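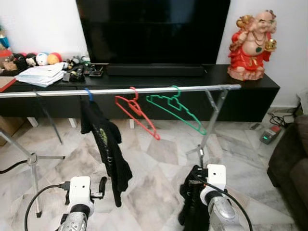
Ask Gorard whether a machine will be putting away the laundry any time soon, and the answer comes back as another question, namely how many of us would pay for a helper that takes longer over one shirt than we take over the whole basket. Then comes a laugh, and an apology for the laugh, and we are off on a conversation that was meant to last 30 minutes and ran to 90.

Gorard has spent a good part of a working life on chores, first at Solel, which made folding equipment for hotel laundries, and now at Storkevine, where the interest is in ordinary homes and small clothing shops. I had come with a list of questions about washing dishes and mopping and stocking shelves, and we hardly touched any of them, for the simple reason that Gorard loves to talk about hangers.

"A hanger is a lovely little problem," I was told, over the second cup of coffee. "It's stiff and the shirt is floppy, and you need them to meet in the right place. You hold the neck open with one hand, you feed a shoulder in with the other, and all the while the shirt is trying to fold up on you. My mother could do it while scolding me over her shoulder!"

Two hands help a great deal, it seems. With one gripper you can pick a shirt up, but you mostly end up with a bundle, and the bundle has to be turned into a shirt again before anything useful can happen. With two, one side can hold while the other looks for a hem or a collar. Dark clothes are harder than light ones, Gorard said, as the folds all melt together and a sleeve can look a lot like a side seam. I said I have the same trouble getting dressed in February, and was kindly ignored.

What about the hotel machines, I asked. Didn't they solve this years ago? Gorard shook that off at once. The Solel equipment handled sheets and towels, flat things of known size, and a person stood at the front end feeding them in. "It was fast and I was proud of it, but take it to somebody's living room and it would be furniture." A living room has a sofa in the wrong place, and wires, and a rail that has been nudged since the last time — and the machine has to cope with the lot.

Shops come out a bit better. Ellis, the store where Storkevine has been trying things out, hangs its stock on the same kind of rail in the same place every day, and the staff would be glad to hand over the fitting-room returns. I asked for an honest grade on how those trials have gone and got a long pause. "Good mornings and bad mornings," Gorard said in the end. "Picking up is fine. Getting the hook back over the rail is fine if nothing has swung. It's the bit between that eats your day."

I wanted to know what people ask for most, and the answer was bathrooms, which Gorard does not expect to see done well for a long while yet. Second is laundry, start to finish, from the hamper to the closet. Gorard thinks pieces of that will arrive separately — sorting first, then hanging, with socks somewhere near the end — and that plenty of families would be happy to have even one piece taken off their hands, provided it could be left running while they were out at work. Being left alone is the part Gorard would watch for. A machine that needs you in the next room has only given you a different chore.

As for Gorard's own house, the ironing still gets done on Sunday evenings with the radio on, and there are no plans to change that.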